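Materials Handling and Packaging
Unit 5: Folding Cartons and Die-Cut Mailers from the Flat
Course handout, Vakville evening program
Prepared by Lilian Mrema; bench notes by Musyoka Ndung'u

Read before the practical session. Bring a steel rule, a bone folder and a pencil. Blanks are supplied.

1. Scope

This unit covers cartons that arrive flat and are closed by folding, with tabs and slots in place of tape. Taped shipping cases were treated in Unit 4 and are not repeated. Glued cartons are mentioned only where the folding order differs.

2. Terms

Blank. The cut and creased sheet before any folding.

Panel. An area of board bounded by creases or cut edges. The main panel is the largest one and normally becomes the base or the lid.

Flap. A panel attached along one crease only and free on its other sides.

Crease (or score). A line where the board has been compressed so that it bends there. A crease is not a cut. If the liner has broken along a crease, the blank is rejected.

Slit. A cut with little or no board removed. When the blank is flat a slit can be hard to see; it opens once the neighboring panel is moved.

Notch. A small cutout, usually placed where a slit meets a crease. Its purpose is to keep the two folds from binding against each other and to stop the slit from tearing further into the sheet.

Dust flap. A short side flap folded in before the lid closes.

Memory. The tendency of a folded panel to move back toward flat. Memory is strongest across the flutes and in new board.

3. Board structure

Corrugated board has at least one wavy inner sheet, the fluting, glued between flat outer sheets, the liners. The flutes run in one direction. A fold parallel to the flutes is easy to start and tends to wander off the crease. A fold across the flutes needs more force but stays straight if the crease is sound.

Find the flute direction before doing anything else. Look at a cut edge. If the waves show, the flutes run away from you at right angles to that edge. If a straight line of fluting shows between the liners, they run along it.

Blanks used in this course are uncoated brown board, Moslow pattern 621. The coated version, pattern 3637, is used in Unit 7 and behaves differently at the crease. Do not mix the two stacks.

4. Work surface

Use a flat, smooth, light-colored surface. Brown board shows clearly against white, and cut edges and notches can be checked without picking up the sheet. Clear the surface to at least one blank's width on each side. Grit under the blank will mark the liner when pressure is applied.

5. Holding the blank

A blank has to be held at two places during the first folds. One contact presses down on a panel that is to stay flat. The other takes hold of the edge that is to move. If only the moving edge is held, the whole sheet rotates and the fold starts off the crease.

The pressing contact should be well inside the panel, clear of the crease. The lifting contact should be near the outer edge, where the lever arm is longest. Lifting from a corner alone is acceptable for starting a fold, but the corner will rise before the rest of the edge and the load must then be spread along it.

Cardboard with part of its edge raised, and a slit ending at a notch:
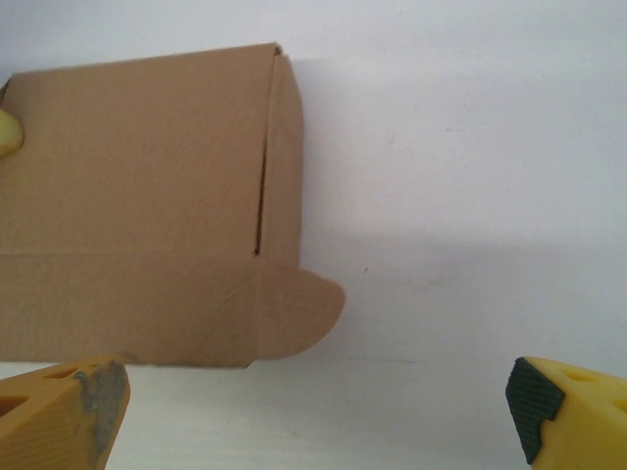
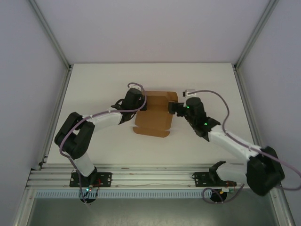
6. Folding sequence

6.1 Lay the blank with the outer liner down. Identify the main panel and keep it toward the center of the surface.

6.2 Pre-break every crease. Fold each panel up to a right angle and let it return. Work from the outer creases inward. Do not fold past a right angle at this stage.

6.3 Check each slit. Move the panel beside it up and down once. The slit should open along its full length. If fibers bridge the gap, cut them with a knife. Do not pull them apart, as the tear will follow the liner past the notch.

6.4 Raise the side panels. Hold the main panel flat while doing so.

6.5 Turn in the corner tabs. Each tab goes behind the adjoining wall, never in front of it. A tab left in front will stop the lid from seating.

6.6 Raise the front flap and fold it over the corner tabs. Seat its locking tabs in the slots in the base. Listen for the tab shoulder passing the slot.

6.7 Fold in the dust flaps, then close the lid.

6.8 Check the carton for square by measuring both diagonals of the lid. A difference greater than 5 mm means a tab is not seated. Open the carton and return to 6.5.

7. Common faults

Bowed side panel. The outer edge curves away from the body. Usual cause: the crease was not pre-broken over its whole length. Open the panel and run the bone folder along the crease from the middle outward.

Rolled crease. The board bends in a curve beside the crease. Usual cause: the pressing contact was too far from the fold. Flatten, move the contact closer without covering the crease, and fold again.

Crushed corner. Usual cause: the blank was gripped too tightly at a corner, or stored on end. Crushed fluting does not recover. Use the blank for practice and mark it with a pencil cross.

Split at the notch. Usual cause: the flap was folded before the panel beside it was free. Reject.

Lid springs open. Usual cause: memory in the rear crease. Close the lid and load it evenly with 500 g until the next step is ready.

8. Storage of blanks

Store flat, in the wrapper, away from outside walls. Board takes up moisture from the air and softens, and a damp blank will crease in places where no crease was cut. Board that has become very dry cracks at the liner. Open only the bundle in use. Stacks left over from the June session are to be used first.

9. Practical exercise

Work in pairs. The first person holds, the second folds, and the pair then changes over. Assemble two cartons each way. Record on the bench sheet:

Flute direction relative to the rear crease
Any slit that had to be freed
Both diagonals of the closed lid
Faults found, using the names in section 7

Elibariki Lukumay will check the closed cartons before they are opened again. Cartons opened before checking are not counted. Bench sheets are due Mon 22 July, in the tray outside the Osten room.

10. Reading

Course reader, chapter on scores and slots, first half only. The section on rotary die cutting is optional and will be taken up by Mwanahawa Mwakyusa in Unit 8.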